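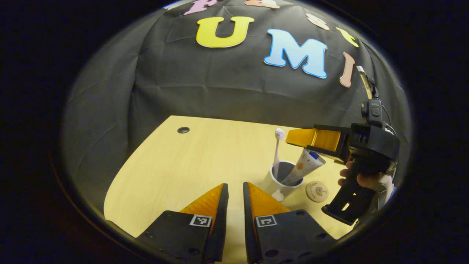
Vorstead Technical College – Department of Mechanical and Electrical Engineering – Robot Handling Group

An Afternoon With the Grippers

The robot lab at Vorstead is on the ground floor of Kaczorowski Hall, at the end of a corridor that smells of floor polish. For most of the year the door is locked and the blinds are down. On the open day in September it was propped open with a box of printer paper, and 300 people from Clellham and the towns nearby walked through between late morning and the end of the afternoon.

Many of them headed for the arms first. The lab has a pair of them bolted to a steel bench at the far end, and they are what people expect to see when they come to look at robots. The longest line, though, formed in front of an ordinary desk with a black cloth hung behind it. Big colored cut-out letters on the cloth spelled out FAST UMI. A cup with a toothbrush and a tube of toothpaste stood on the desk, with a round wooden coaster beside it. There was no robot arm at that station. The grippers were held by people.

Each gripper has a handle, a black housing and a pair of jaws with soft orange pads. A small camera rides along with it and sees what the jaws see. The person holding the gripper picks something up, moves it and lets it go, and the camera records the whole thing. The recordings are later used to train a program that drives an arm. The arm has to be fitted with jaws of the same shape, and its camera has to sit in the same spot, so that what it sees while working looks like what the person's gripper saw during the recording.

The older way of teaching an arm at Vorstead was to steer it from a distance. A student sat at a second set of controls and moved the arm through the job, watching it across the bench. It worked, and the group still does it for some tasks. It was slow, and it needed the arm the whole time. If the arm was down for repair, the teaching stopped. With hand-held grippers a student can go to any desk, kitchen or bathroom shelf and record there.

The bathroom job is harder than it sounds. A toothpaste tube is light and it bends. If it is held near the middle it folds, and if it is held too low the jaws hit the rim of the cup on the way in. The demonstrators held it by the very end and brought it in at a slant, past the toothbrush. Most visitors did the same thing without being told, after one or two tries. A few knocked the brush out. One small boy knocked over the cup and was given another turn.

The cup is part of the difficulty too. It is white, and so is the toothbrush, and much of the tube is white and silver. To a person standing at the desk they are plainly separate things. To a program working from camera pictures, one white edge in front of another can be hard to sort out. The dark cloth helps by giving it a plain background, which is good for a first set of recordings. Later sets are made without the cloth, with shelves and windows and people passing behind.

Visitors who looked closely at the jaws asked about the little black-and-white squares near the base of each finger. They look like pieces of a crossword. They are markers, and the software finds them in the picture and works out from the distance between them how far the jaws are open. It is a cheap way of measuring. The other choice would be a sensor in the hinge, with more wiring and one more thing to break.

The pictures from the gripper camera were shown on a monitor to one side. They are round, with black corners, and everything in them bulges. The desk edge bends away and the letters on the cloth sit in an arc. Several people asked if the camera was broken. The lens is made that way so it can take in the jaws, the desk and a good part of the room at once. When the gripper moves close to an object, an ordinary lens would show little except that object, and the program would lose track of where it was. The bulge can be flattened out by calculation, but the group leaves it in and trains on the round pictures as they are.

Two grippers were in use for most of the afternoon, one in each camera's view at times, so that the monitor would show the fingers of one gripper close up and the other one reaching in across the desk. Work with a pair is newer for the group. A cap has to be held still by one and turned by the other, and a bag has to be kept open while something goes into it. Timing matters in a way it doesn't with a single gripper. The two recordings have to be lined up afterward, and if they are off by even a little, the arms will learn to let go too early.

We were allowed to try it. The gripper is heavier than it looks, and the weight is toward the front, so the wrist starts to feel it after a few minutes. The handle is comfortable. The strange part is that you stop feeling what you are holding. The soft pads close on the tube and you know it only because you can see it. Our first attempt put the tube on the coaster. The second got it into the cup, at a poor angle, and the demonstrator marked it as good anyway. A recording does not have to be neat to be kept. The group wants some clumsy ones, with a pause or a small correction in the middle, because an arm that has only seen perfect moves has no idea what to do once it drifts off course.

By the end of the open day the station had made 100 recordings of the cup and the tube. The students went through them the next morning and kept 61. The rest were thrown out for plain reasons: a sleeve over the lens, a gripper set down halfway through, a visitor who stopped to wave at the monitor.

At the far end of the room the arms were doing the same task with a program trained before the open day. They ran it once every 15 minutes, behind a waist-high plastic screen. We watched 8 runs. In most of them the arm took hold of the tube, paused above the cup longer than a person would, and lowered it in. In one it closed its jaws beside the tube and carried nothing at all to the cup, then opened them with great care. The crowd laughed, and the student at the bench wrote something in a notebook and reset the desk. In another the tube went in and the toothbrush came out with the jaws. That was written down as well.

Part of the money for the arms comes from Fliltunix, a maker of packing equipment on the east side of Clellham. The firm has no interest in toothpaste tubes as such. It packs soft goods – pouches, sachets, refill bags – and its machines are good at picking up one shape that never changes. Every new shape means a new set of jaws and a day or more of setup. If a worker could show a machine the new item by hand a few dozen times over a lunch break, the line might be running again that same afternoon. The group would not say how near that is. The arms in Kaczorowski Hall are much slower than anything on a packing line, and the students running them said so to anyone who asked.

There were questions about jobs, too, mostly from parents. The answers were short. Someone has to hold the gripper, someone has to sort the recordings, and someone has to fix the arms, and the college teaches the last two. The two-year course in automation takes its new students each fall and uses the same lab. First-year students build a simple gripper of their own in the spring term, with printed parts, and most of them crack a finger or two before it closes evenly.

Late in the day the line at the desk had thinned out and the demonstrators had stopped explaining. Visitors simply picked up a gripper and got on with it. A woman in a nurse's uniform did six in a row with no trouble and asked whether they had anything harder. They gave her a sock to fold.

The lab is open to school groups by arrangement with the department office. Groups should be small enough to fit around one bench, and visitors with long hair are asked to tie it back before going near the arms. Parking is behind the hall, on the Clellham side.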